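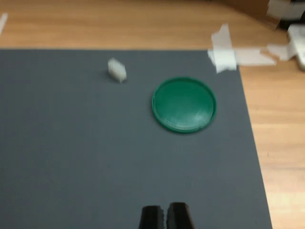 Preguntas frecuentes sobre el yacimiento de Cunulance

Dónde está exactamente

En la cima amesetada que queda al norte del pueblo de Stilletti, pasado el lavadero y antes de que el camino se arrepienta de ser camino. Es un recinto fortificado de la Edad del Hierro, con un poblado abierto en la ladera sur. Los mapas antiguos lo llaman «corral», y durante siglos lo fue, así que tampoco iban tan desencaminados.

¿Es un castillo?

No. Lo preguntan sobre todo las familias que ya han subido. No hay torre, ni almenas, ni mazmorra. Hay un foso bastante colmatado, una muralla de piedra en seco que en su mejor tramo llega a la altura de la cintura y una puerta de la que se conservan los dos quicios. El resto lo pone el visitante.

¿Qué antigüedad tiene?

La muralla se levantó en la segunda Edad del Hierro. El poblado de la ladera parece algo posterior y siguió ocupado cuando arriba ya no vivía nadie. Si busca un siglo concreto, la discusión está abierta y tiene mal genio: Sibel Altıntaş, que dirige las excavaciones, defiende una fecha más alta que la del panel de la entrada. El panel se imprimió antes de que ella llegara y cambiarlo cuesta dinero.

¿Cuánto ocupa?

El recinto superior mide 146 metros en su eje mayor. Es ovalado, aunque por el lado de poniente se desprendió una parte del borde y ahora el óvalo tiene un mordisco. El poblado no está delimitado del todo, porque se mete debajo de la finca de los Plumetti y el permiso para seguirlo va despacio.

¿Está protegido?

Sí, y con dos fichas distintas en el inventario: la 107 para el recinto y la 566 para el poblado. Se tramitaron con bastantes años de diferencia y en despachos que no se hablaban. Si necesita citar el yacimiento en un trabajo, ponga las dos. Si necesita pedir una autorización, también las dos, y dos copias de cada impreso.

¿Puedo subir por mi cuenta?

Puede. El acceso es libre de sol a sol. No hay taquilla, ni cafetería, ni tienda con imanes. La fuente del lavadero es la última agua hasta la vuelta.

¿Es dura la subida?

Depende de a quién se lo pregunte. Los vecinos dicen que es un paseo; los vecinos llevan haciéndola desde los cuatro años. Calcule casi 2 kilómetros desde el aparcamiento, con un último repecho de piedra suelta. Con carrito de bebé no se llega. Con sandalias se llega, pero se baja con otra opinión de las sandalias.

¿Y con perro?

Con correa. En la finca de al lado hay ovejas y un mastín que considera suya la Edad del Hierro entera.

¿Hay visitas guiadas?

De abril a octubre, a las diez de la mañana, desde la puerta de la sala municipal. Las lleva Sanaa Tahiri en castellano y en francés. Hay que apuntarse antes por teléfono o en la propia sala. En agosto añadimos una a las siete de la tarde, que es cuando apetece. En febrero no hay visitas: sopla un viento que se lleva las explicaciones hacia el valle.

He encontrado un trozo de cerámica. ¿Qué hago?

Déjelo donde está. Haga una foto con algo al lado que dé idea del tamaño, apunte el lugar lo mejor que pueda y escríbanos. No lo lave. No lo pegue. No nos lo mande por correo dentro de un calcetín; ha ocurrido, y el fragmento perdió todo su contexto, aunque el calcetín estaba muy bien.

¿Puedo usar un detector de metales?

No, ni en el recinto ni en el poblado ni en los campos intermedios. «Solo estaba buscando unas llaves» figura ya en varias denuncias.

¿Dónde están las piezas?

En el almacén de Ait Brahim, adonde se llevan al final de cada campaña. Una selección pequeña vuelve a la sala municipal: tres fusayolas, media docena de bordes de olla, una fíbula sin aguja y un molino de mano que nadie quiso transportar dos veces. Fouad Ezzat, el conservador, atiende consultas de investigadores con cita previa. Souad Ezzat responde los correos y es también quien los ordena, de modo que conviene escribir un asunto comprensible.

¿Admiten voluntarios en la excavación?

Sí, en la campaña de verano. No se exige experiencia, pero sí vacuna del tétanos en regla y cierta tolerancia a pasar mañanas enteras limpiando tierra para descubrir que debajo hay tierra de otro color. Ese otro color suele ser la noticia del día. El alojamiento es en las antiguas escuelas, en literas. Phong Phùng coordina los turnos y el desayuno, por este orden de seriedad.

¿Hay un tesoro?

La leyenda local habla de un becerro de oro enterrado bajo la puerta. Bajo la puerta se excavó y apareció un empedrado muy bueno, con roderas de carro. El equipo lo celebró bastante. En el pueblo hubo cierta decepción y se sostiene ahora que el becerro está un poco más a la izquierda.

¿Cuándo se arreglará el cartel del desvío?

Está pedido. Mientras tanto, gire a la derecha después del transformador, aunque la flecha señale a la izquierda.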